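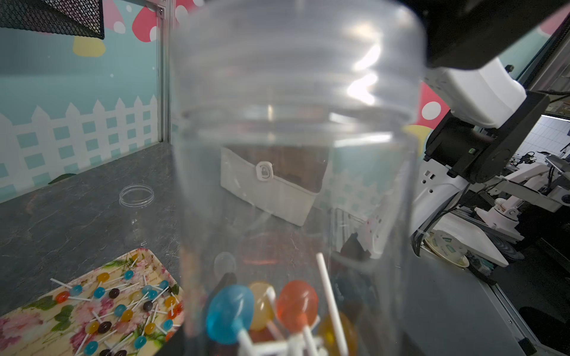
Ganik Zweiarm-Tischzelle

Übersicht | Lieferumfang | Planung | Budget | Service

Die Ganik Zweiarm-Tischzelle ist eine Arbeitszelle für leichte Sortier-, Umfüll- und Handhabungsaufgaben. Zwei Arme sitzen auf einer gemeinsamen Schiene an der Vorderkante des Tisches und teilen sich den Arbeitsraum. Die Zelle wird für Labore, Lehrwerkstätten und kleinere Entwicklungsabteilungen angeboten, die mit wechselnden Gegenständen arbeiten und keine feste Zuführung einrichten wollen. Vertrieb und Inbetriebnahme im deutschsprachigen Raum übernimmt Vedthorpe.

Lieferumfang der Grundausstattung

Gestell aus Aluminiumprofilen mit Tischplatte
Vordere Montageschiene mit zwei Armen
Zwei Parallelgreifer mit schwarzen Fingern
Handgelenkkameras mit Halterung, je Arm eine
Rück- und Seitenwände, wahlweise einfarbig oder bedruckt
Kabelführung an Armen und Vorderkante
Steuerungssoftware Toom, Einzelplatzlizenz

Nicht enthalten sind der Steuerrechner, Wandkörbe, Behälter und Übungsmaterial. Wer bereits einen geeigneten Rechner besitzt, kann ihn weiterverwenden. Die Mindestanforderungen stehen im Datenblatt zur Software und sollten vor der Bestellung mit der eigenen IT abgeglichen werden.

Aufstellung und Platzbedarf

Die Zelle steht auf einem tragfähigen Untergestell oder auf einem vorhandenen Werktisch. Vor der Schiene muss genügend Raum bleiben, um Behälter von Hand nachzustellen und an die Armbasen zu gelangen. Hinter der Rückwand empfehlen wir 15 cm Abstand zur Gebäudewand, damit sich die Profilverbinder nachziehen lassen. Bei mehreren Zellen nebeneinander ist zwischen den Gestellen ein Durchgang einzuplanen.

Für die Beleuchtung reicht in den meisten Räumen die vorhandene Deckenbeleuchtung aus. Direktes Sonnenlicht auf der Tischplatte ist zu vermeiden. Klarsichtbehälter und Deckel erzeugen Reflexe, die für die Handgelenkkameras störend sein können. Planen Sie in solchen Fällen einen Lichtschutz am Fenster ein. Eine matte, dunkle Tischplatte ist gegen Aufpreis erhältlich.

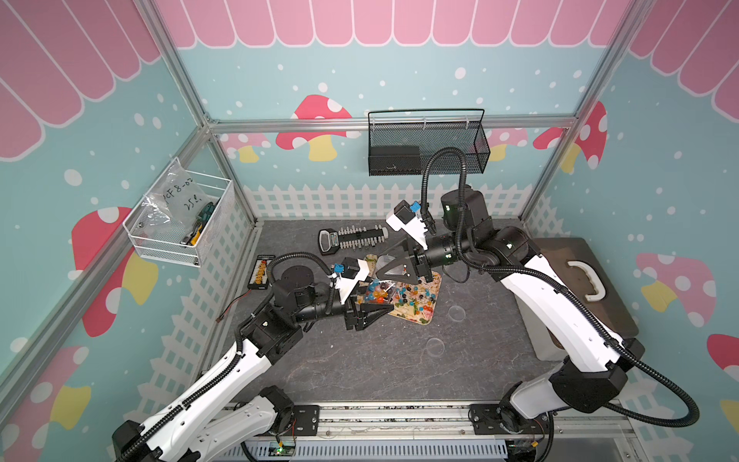
Beide Arme erreichen die Tischmitte. Aufgaben, bei denen ein Greifer hält und der andere entnimmt, sollten deshalb dort eingerichtet werden. Gegenstände, die nur gelegentlich gebraucht werden, lassen sich am hinteren Rand oder in Wandkörben unterbringen. Achten Sie darauf, dass Körbe und ihr Inhalt nicht in den Schwenkbereich der Arme ragen. Die Kabelschlaufen benötigen ebenfalls freien Raum nach oben.

Auswahl der Greiferfinger

Die Standardfinger eignen sich für kleine, feste Teile und für dünne Stiele. Für glatte Gläser und Dosen bieten wir Finger mit weicher Auflage an. Der Wechsel erfolgt mit einem Schraubendreher und erfordert anschließend eine neue Referenzierung in Toom. Bei häufig wechselnden Aufgaben ist ein zweiter Fingersatz wirtschaftlicher als der laufende Umbau.

Bitte prüfen Sie vorab, welches Ihrer Gefäße das schwerste ist, und zwar in gefülltem Zustand. Als Richtwert für die Handhabung mit einem einzelnen Arm gelten 400 g einschließlich Inhalt. Schwerere Behälter können auf dem Tisch stehen bleiben und von oben entleert werden.
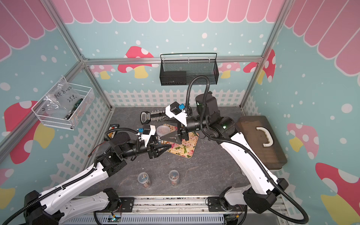 Zweiarm-Tischzelle mit geblümter Unterlage, runder Klarsichtschale und zwei Klarsichtdosen im vorderen Tischbereich.

Budgetplanung

Für die Kostenschätzung sollten Anschaffung und laufender Betrieb getrennt angesetzt werden. Zur Anschaffung gehören neben der Zelle der Rechner, das Untergestell, der Transport und die Inbetriebnahme. Im Betrieb fallen Greiferfinger, Kabel und Softwarepflege an. Die Softwarepflege ist im ersten Jahr enthalten und verlängert sich nur auf schriftliche Bestellung.

Oft vergessen wird das Arbeitsmaterial. Deckel, Dosen und Tabletts verschleißen oder verkratzen und sollten in gleicher Ausführung nachbestellbar sein. Legen Sie einen kleinen Vorrat an, bevor Sie Abläufe einrichten.

Lieferzeit der Grundausstattung: 6 Wochen ab Auftragsbestätigung
Bedruckte Wände: nach Freigabe der Druckdaten
Mengenrabatt: ab 5 Zellen
Einweisung: vor Ort, im Preis der Inbetriebnahme enthalten

Erweiterungen

Mit dem Paket Vakach sind ein zweiter Fingersatz, zwei Wandkörbe und eine Halterung für eine feststehende Übersichtskamera erhältlich. Das Paket kann nachgerüstet werden. Die Bohrungen im Gestell sind ab Werk vorhanden.

Angebot anfordern

Nennen Sie uns bitte die gewünschte Stückzahl, die Stellfläche und die Gegenstände, mit denen gearbeitet werden soll. Fotos des Aufstellorts und die Maße der Zugangstüren erleichtern die Transportplanung. Angebote für Haushaltsmittel des laufenden Jahres stellen wir auf Wunsch mit getrennten Positionen für Gerät, Software und Dienstleistung aus.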